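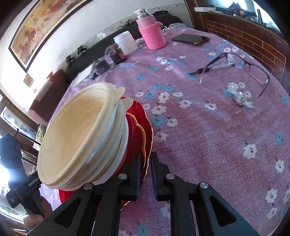 Week 6: Learning from hand-held gripper demonstrations
Notes by Wenjie Song, section leader Mared Rees

Last week we looked at teleoperation, where the person drives the robot's own arm. This week the person holds the gripper and does the chore directly, at home, with a camera on the tool. The robot comes in only at training time.

1. What is recorded
Each demonstration gives video from the tool camera, the pose of the tool over time, and the opening between the fingers. Actions are stored as changes relative to the current tool pose. A policy trained this way does not need to know where the table is in the room.

2. The Jendodport set
The reading uses 487 demonstrations of table clearing. After trimming, 20 were dropped for lost tracking, mostly when the tool moved fast past a blank wall. Patterned cloths and cluttered tables help tracking – there is more for the camera to hold on to.

3. Stacked dishes
A single bowl is an easy grasp. A nested stack is harder for two reasons. The rims sit close together, so a small height error changes how many pieces come up. The stack also tilts in the fingers, and bowls that are not clamped can slide. People correct for this with the wrist without noticing, and the policy has to pick it up from the pose data alone.

4. Main result
The Mello policy was trained for 4000 steps and tested on 137 stack pickups. Mixing homes mattered more than adding demonstrations from the same home. Kovács repeated the test with stiffer finger pads and got more slips on glossy rims. We will go over that table on Wednesday.

5. To prepare
Read sections 2 and 4 of the Gumura report. Write half a page on this question: if the gripper width is logged late by one video frame, which part of the pickup suffers first? Bring a sketch of the finger opening over time.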